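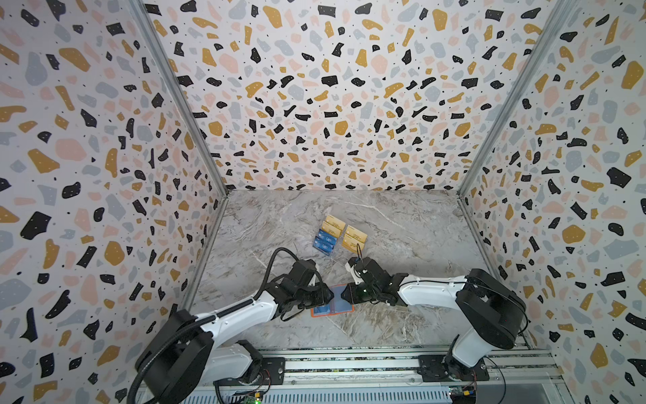

Short Fiction / Music & Noise

October, by Laurinda Barreto

The Second Album

Lustside had been a band for six years and a good band for most of one summer. Their first record sold 200 copies, nearly half of them to Usman Satti's mother, who gave them out at weddings.

For the second, Janka wanted a producer. She found Ramil Salazar, who had once mixed a single for Truleo and had been eating out on it ever since. He arrived at the studio at eleven in the morning with no equipment and a very long scarf.

"Play me the saddest one," he said.

They played him "Khokhar Street", which was about a bus. Usman sang it with his eyes shut, as he sang everything, including the fast ones. When it was over Ramil lay down on the carpet.

"It wants to be slower," he said from there.

"It's at 82," said Humaira, who drummed and therefore knew.

"Try 60."

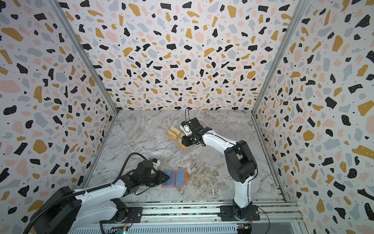
Cardboard on marble pattern, with flecks on three sides.

At 60, "Khokhar Street" lasted long enough for the bus to have come, gone and been taken out of service. Janka, whose guitar part had four notes in it, found that she now had time to regret each of them. Humaira ate a satsuma between the second chorus and the third.

"Yes," said Ramil, still on the carpet. "Now take the drums off."

Humaira put down her peel. "Off the song?"

"Off the record."

There was a silence, which he asked the engineer to keep.

They broke for lunch. In the kitchen, Usman said it might be a bold direction. Humaira said it was a direction she would be taking by car, and did anyone want a lift. Janka stood at the kettle and thought about the deposit they had paid, and about the man from Anska Records, who had told them they reminded him of several people.
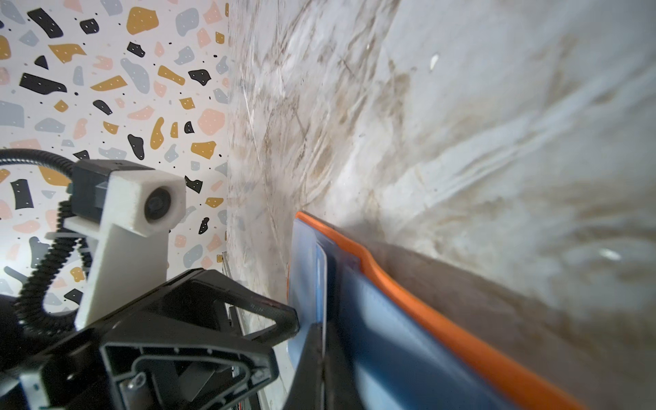
Scratches, smudges and a bit of wallpaper.

When they went back in, Ramil had moved to the piano. He was playing the tune of "Khokhar Street" with one finger, quite fast, and singing the wrong words. It sounded like something you might hear in a shop and stay in the shop for.

"What's that?" said Usman.

"Nothing. One of mine," said Ramil. "I did it for Truleo. They never used it."

Humaira was already behind the kit. She counted four before he could lie down again, and Janka came in with her four notes, and then, having room, a fifth. Usman opened his eyes to see what was going on.

They got it in one take. Ramil asked for half the publishing, and his taxi home.

Filed under: stories, bands, October issue

Contact the editors | All stories copyright their authors | Back to top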